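A visit to the Kuden workshop, Urquijo

The tram from the station stops at the bottom of the hill and the rest is on foot. Kuden is the shared workshop on the upper side of Urquijo, in what used to be a tile store, and it keeps an open evening in April when members show what they have been building. The door opened at 6 p.m. I had come mainly for the laundry project, which I had been following through the members' newsletter since the winter.

The front room is woodworking, with a table saw and a long wall of clamps. Electronics is up a half flight of stairs. Membership is 39 a month, and that covers a shelf, a key and use of the tools after a safety session. There is a waiting list for shelves.

The laundry build is called Seser. The goal is a home setup that can load a washer, deal with the detergent drawer, close the door and press the right buttons. The group works on coin-operated front loaders, and the arm comes in from the side and curves down toward the machines from above. The control software, Pranance, was written by members over two years and is kept on the workshop's own server. 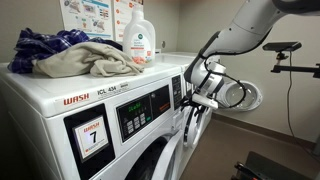
The arm at the washers, with clothes and detergent on machine 7.

I had expected the clothes to be the hard part. According to the people working on it, the doors and drawers have taken far more time. A shirt can be picked up badly and still end up in the drum, but a door has one hinge and one path, and if the arm pulls along a different path something has to give. Early on it was a printed finger, and they went through 29 of them before changing the shape of the tip.

The drawer is worse. The handle is a deep pocket molded into the front, made for human fingertips coming in from above. The gripper has to get one finger inside the pocket and then pull straight, and white plastic on white plastic gives the software very little to go on.

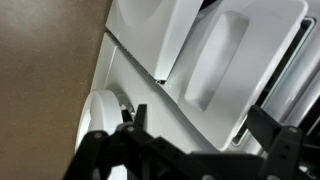
Kuden Home Automation Group

The group's log is open for visitors to read. It lists 2,387 attempts across all tasks, each with a line or two of comment. Many of the comments are just "slipped" or "too low." A longer entry covers an evening spent on a fault that came down to a loose connector. I found the log more useful than the poster next to it, which explains the project in very general terms.

Parts for the build have cost 219 so far, not counting the arm, which was bought secondhand with money from the tool fund. Most of that went on fasteners, cable and filament. The group publishes its drawings, and a binder of printouts was going around – the pages on the finger linkage were the most thumbed.

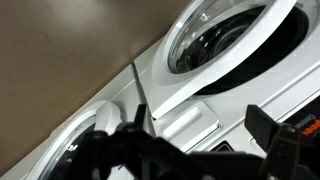 The next thing they want to sort out is shutting the door after loading. Pushing it closed takes more force than opening it, and a sleeve caught in the seal will stop the latch. One suggestion was a second check before the push. Another was to use smaller loads and leave the problem for later. Both ideas were still being argued over when I went to get coffee.

I spent the last half hour back downstairs at the lathe, where a member was turning feet for a bench. The open evening closes at 9 p.m. and the last tram down is at 9:20, so leave a few minutes for the hill. Parking on the street is for residents only.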